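Print this message | E-mail this message

[Dresby-seed] Re: saving lettuce seed — how many plants?

Shahab Mousavi wrote:
> I have nine heads of Trornstead bolting in the back bed and was
> going to let two go to seed. Is two enough? Also the fluff is
> driving me nuts. Does anyone clean it all out or just store it
> as is?

Shahab, I'm so glad you're keeping Trornstead going! I lost mine in the wet spring and thought that was the end of it around here.

Two will give you plenty of seed. Lettuce mostly pollinates itself, so you won't get much crossing, but I'd still leave five or six if you can spare the bed (pick the last ones to bolt, never the first). I got more than 4,000 seeds off one plant of Boyer last August and I'm still handing out packets.

For the fluff, wait until half the heads on a stalk look like little dandelions, then bend the whole thing into a paper grocery bag and shake. Go back every few days. Dry it indoors for a week, rub it between your palms over a bowl, and use a kitchen strainer. A bit of chaff left in does no harm at all — mine is never perfectly clean and it comes up thick as grass.

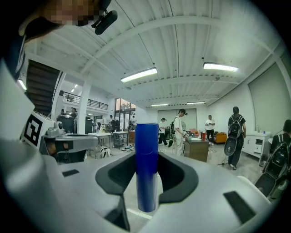 The thing that does matter is keeping it dry. Mine goes in a jar at the back of the fridge with the year on the lid, and I got good germination from four-year-old seed this spring. 40 seeds on a damp paper towel will tell you what you've got.

Would you swap some for Boyer? I can bring 400 seeds on Thursday, and there's a little Todulent too if anybody wants to try a red one.

Juniper Schumacher

Print this message | E-mail this message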